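Workstation Teardown for Parts Reuse
Student project report, Bivthorpe

1. Purpose

The Wema project checks whether parts from retired desktop workstations can be sorted well enough to reuse. This report covers the memory and the processor. Drives and power supplies are left for January.

2. Chassis and memory

The tower is laid on its side on the metal bench with the side panel off. The board then faces up and the memory slots can be reached from directly overhead. Modules are held by the long edges and kept parallel to the slots. Part records go into the Tak sheet, which held 968 entries on Fri 4 October.
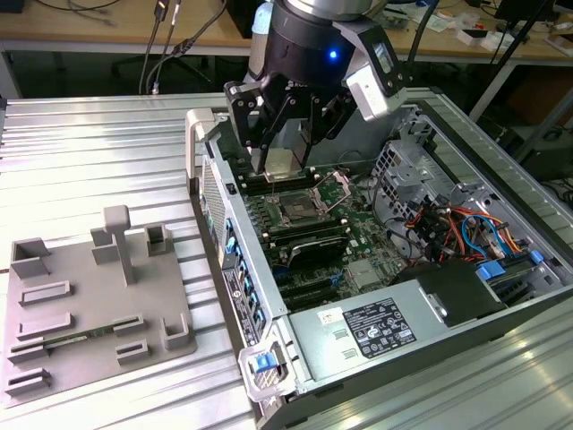 So-yul Song remarked that the slot number should be written down before a module leaves the board, as two of her early entries could not be matched to a slot afterward. The sheet now has a column for it.

3. Processor

The retention bracket is opened fully before the processor is touched. The part is held by its edges. The contacts on the underside and the pins in the socket are not to be touched.

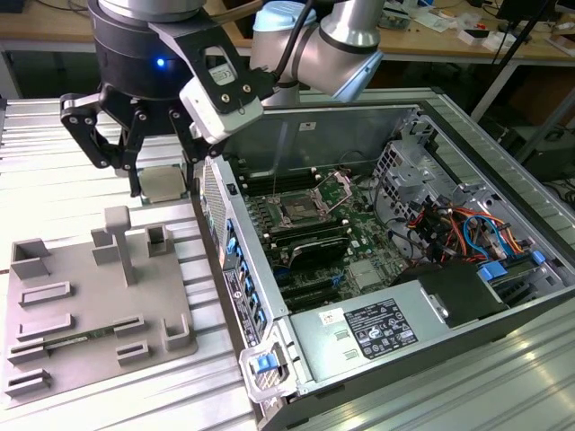
What happens to old thermal paste?
It is wiped off the lid with alcohol and a lint-free cloth before the part is stored. Allow 15 minutes for drying.

4. Fixture plate

The gray plate beside the chassis has low slotted holders for memory and raised holders toward the top, with a tall post between them. The second draft of the plate, named Avow, will have wider spacing between slots.

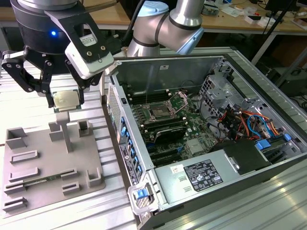 Can one plate serve different processor sizes?
Only within one socket family. Other sizes need a new holder, and the drawing has to be changed for each.

5. Open items

Slot labels for Avow. Storage bags, pack of 25, to be reordered. Entry 3117 in the old numbering has no matching part and stays open.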